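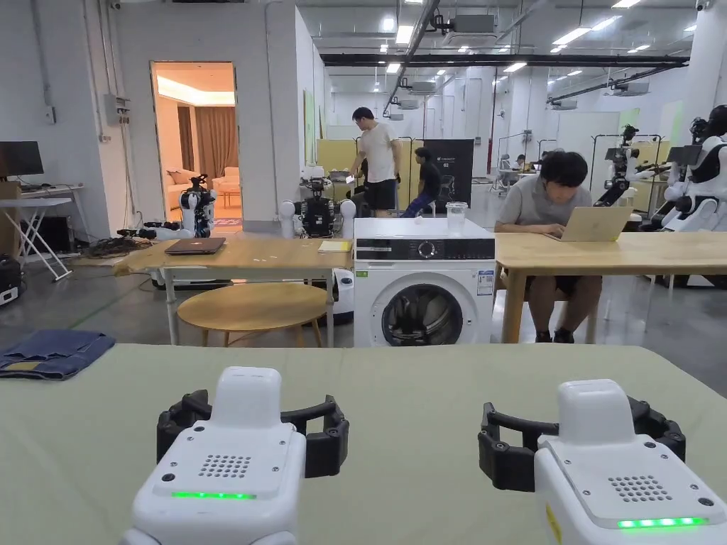 Jeans on the cloth-covered table, with the washing machine behind.

Home Ask Me Anything Make Animals Puzzles

Why does a washing machine have a window?
by Felista Kimaro

14 shares | 8 comments

Njoroge Owino, who is 7, wrote to me with a very good question. He wanted to know why some washing machines have a round window at the front, and what goes on in there when it looks like your socks are just being thrown around.

Well, they ARE being thrown around! Let me explain.

Behind that round door is a big metal bucket lying on its side. We call it the drum. It's full of little holes, a bit like the strainer you use for spaghetti. When you press start, water comes in through a pipe and mixes with the soap. Then the drum starts to turn.

Now for my favorite bit. Inside the drum there are bumps, and they work like little shelves. They carry your wet clothes up one side, and when the clothes get near the top – flop! – they fall back down into the water. Up, flop, up, flop, over and over again. All that flopping pushes soapy water right through the cloth, and the dirt lets go. Long ago people did the same job by hand, rubbing and slapping clothes in a tub or on rocks by the river. My arms get tired just thinking about it.

After that the machine pumps out the dirty water and brings in clean water to rinse off the soap. Then comes the noisy part, the spin. The drum goes around so fast that your clothes get pressed flat against the sides, and the water flies out through the holes. (Have you ever watched a wet dog shake itself? Same idea!)

And the window? The machine would wash just as well without one. It's there so you can see how things are going, and I think it's also there because watching is fun. The door stays locked while there's water inside, so please don't tug on it.

What about jeans? They're made from denim, a thick cotton cloth that is very tough. The blue dye sits mostly on the outside of the threads, and a little bit rubs off in the wash. That's why old jeans look paler than new ones. I turn mine inside out first, and I always check the pockets. Last July I washed 17 crayons. My shirts have never been the same.

Got a question for me? Ask a grown-up to help you send it in!

Next: Why do towels get scratchy?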